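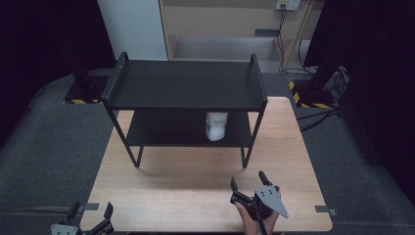

Hazel Hutchins

Home Posts Kitchen Storage About

A small shelf with two levels

Last updated in February

I have been trying to get more use out of a short stretch of counter between the stove and the wall. It is 17 inches wide. For years it held a cutting board, the salt, the vitamins and whatever mail came in, and I moved all of it every time I cooked.

A two-tier metal shelf is the kind of thing I kept passing over because it looked like it would only add more stuff. I changed my mind after staying with my cousin, who keeps one next to her coffee maker. Black metal, thin legs, a tray on top and another shelf underneath. A white tub with a lid fits on the lower level without any fuss, and the top stays free for things you grab all day.

The part I care about is the top tray. It has raised sides at the left and right ends, so a bottle pushed too far over has something to stop it. The long sides I'm less sure about. I set mine with the back against the wall and that took care of half the problem.

My own shelf came from Mercado, the housewares place by the post office, and cost almost 40 dollars. I looked at a Grodis one too, but it was deeper than my counter and would have stuck out past the edge.

How I have it set up now:

Top: salt, pepper, olive oil, the timer.
Bottom: flour tub, sugar tub, tea.

I tried the oil on the bottom first. Reaching under the tray with greasy hands got old in two days. The tubs work better down there since I only bake on weekends, and they slide straight out. Anything taller than the flour tub has to go on top or back in the cabinet.

Thin legs mean small feet. On a wood surface I would put felt under them. I cut mine from a sheet left over from the dining chairs, and six months later they are still stuck on.

It gets dusty on the lower level. I wipe it when I refill the flour.

The mail now goes in a drawer.

Recent posts
Felt pads, second attempt
What fits in the Plorkow bins
Cleaning out the cabinet over the fridge
Damilola Nnaji's rice and where I keep it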